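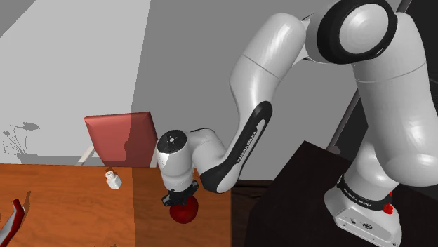 Reinhold Ruppert replied:
The figure of 182 operating hours per semester does not, in my view, support the purchase of a second arm. I would ask that the department exhaust simulation time first and return to the capital request in the next round.

tatwood_facilities wrote:
Thank you, Reinhold. For those joining the thread, the 182 hours are drawn from the booking sheet for the existing arm at the Tatwood campus and exclude maintenance. They also exclude students who were turned away, as the sheet has no column for that. I have asked that one be added.

Virgil Tănase wrote:
I must disagree with the reasoning, if not with the caution. Pick-and-place exercises in simulation are adequate for first-year work. A student can have the arm take hold of a ball over a table as often as the timetable allows, and nothing is broken. The upper-year projects concern contact forces and calibration, and there the simulated results have not carried over well enough for assessment. The April report says so in its second section.

Reinhold Ruppert replied:
I have read the April report. It covers five projects. I would not commit a capital line on five projects.

irkton_labs wrote:
At Irkton we went the other way and put the money into workstations. Our licence and support costs came to $3000 for the year, against a service agreement on hardware that was considerably higher. The queue for the physical arm fell, though I concede our cohort is smaller than yours. Please also budget for someone's time to maintain the scenes. We did not, and the work fell to a doctoral candidate.

Virgil Tănase wrote:
That is useful. Was the $3000 inclusive of tax?

irkton_labs wrote:
Exclusive.

procurement_desk wrote:
A procedural note, as several of these points affect the form. Requests under line 1414 (teaching equipment) must list the arm, the gripper, the mounting pedestal and the safety enclosure as separate items. Last year's submission bundled them and was sent back. Quotations are to be dated no earlier than July 23, 2018. The Skostach quotation already on file predates this and will need to be reissued. Ševčík has supplied a current one, but without freight.

Reinhold Ruppert replied:
Could the workstations be brought under the same line?

procurement_desk wrote:
No. Computing goes through the central program and has its own closing date – I will post it when it is confirmed.

Virgil Tănase wrote:
Then I propose we submit both, with the workstations ranked first and the arm second. I would still prefer the reverse order and will record that in the cover memo.

Reinhold Ruppert replied:
I can support that ranking. I remain opposed to the enclosure as specified – it is sized for two arms, and we own one.

tatwood_facilities wrote:
The enclosure drawing can be revised. Kindly send me the floor dimensions you are working from, as the two plans I hold do not agree.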